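3.2 Pack weight and what hikers carried

We recorded pack contents at the Lodton trailhead, where the Pramidari loop begins and ends. Hikers who had planned at least one night out were asked to stop at the shelter next to the parking area, put the pack on the scale, and go through a checklist with one of the survey team. The checklist covered sleeping gear, shelter, clothing, water, food, cooking and eating items, and a final group for everything else.
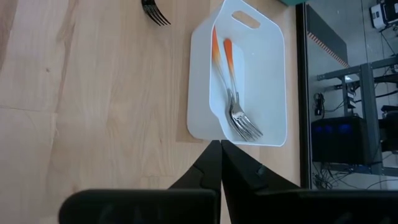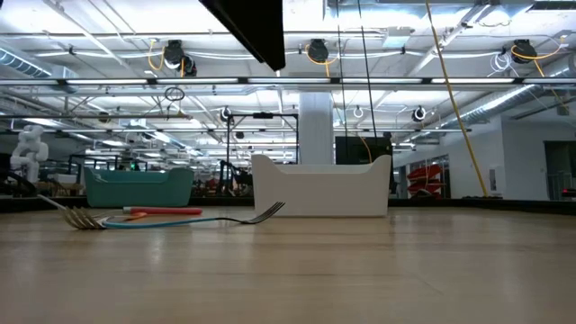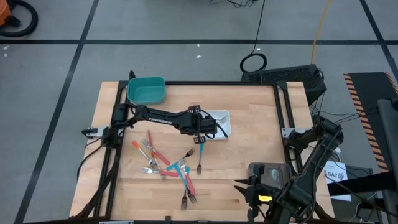

Figure 3. Forks and containers on a light wooden tabletop.

A total of 108 hikers agreed to have their packs weighed. Packs were weighed twice on a Cletex hanging scale and the mean of the two readings was used. Where the two readings differed by more than 5 percent, the pack was taken down and weighed a third time, and the outlying value was dropped. Water was left in the pack for the first weighing. We then asked each hiker how much water was on board and subtracted it, so that the figures for dry weight could be compared between hikers who had filled up at home and those who planned to fill up at the creek.

Trekking poles, cameras worn on the chest, and clothing worn at the time of weighing were not counted. This follows the practice in our pilot season. Several hikers carried part of a shared load, such as half a tent, and in those cases we weighed what was in the pack and noted the item as shared. No attempt was made to divide group gear evenly among the members of a party, so the weights reported are the weights people carried when they left the trailhead. Swaps made later on the trail are not covered.

Eating and cooking items caused more trouble in coding than any other group. A single pot may be used as a pot, a bowl and a mug, and hikers disagreed on what to call it. We settled on one rule: an item was coded by the first use the hiker named. Forks, spoons and combined utensils were placed under one code. Storage containers were coded with food if they had food in them at the time of the check and with cooking items if they were empty. Fuel was counted with the stove. Hikers with no stove who meant to eat cold food for the whole trip were given a zero for cooking and were kept in the sample.

Food weight was the figure hikers were worst at guessing. Before the check, each person was asked to estimate the weight of the food in the pack, and the estimate was written down before the food bag went on the scale. Low estimates were more common than high ones. The gap was widest among people on their first overnight trip, who often packed an extra day of meals and did not count snacks kept in side pockets or hip belt pouches. Hikers who had walked the loop before came closer, though a few of them were also well off.

We also asked every hiker to name the one item they would leave behind if they had to. Answers were taken down in the hiker's own words and sorted afterward by two readers working apart. T. Makowska acted as third reader and decided the cases where the first two did not agree. Extra clothing came up most often, followed by camp shoes and books. Nineteen hikers said they would not leave anything behind, and we treated this as a valid answer and not as missing data.

The follow-up took place at the same shelter when hikers came off the trail. It lasted 10 minutes or less and used the same checklist, this time with a column for whether the item had been used. Rain gear, first aid kits and repair kits were marked as safety items and left out of the count of unused items, as a dry trip with no injuries says little about whether they should have been packed. Hikers who left the loop early by the Man bridge did not pass the shelter again. They were sent the checklist by mail, and their replies are reported separately in Section 3.4.

Two limits of this procedure should be kept in mind. The survey ran from June to September, so the sample has no winter packs and few of the heavier sleeping bags seen in colder months. The check was also done in the open, with other hikers waiting nearby. Some people may have been less willing to unpack everything in front of strangers, and small personal items are probably undercounted. Total pack weight is not affected by this, but the weight left over in the final group of the checklist is likely to be somewhat too high.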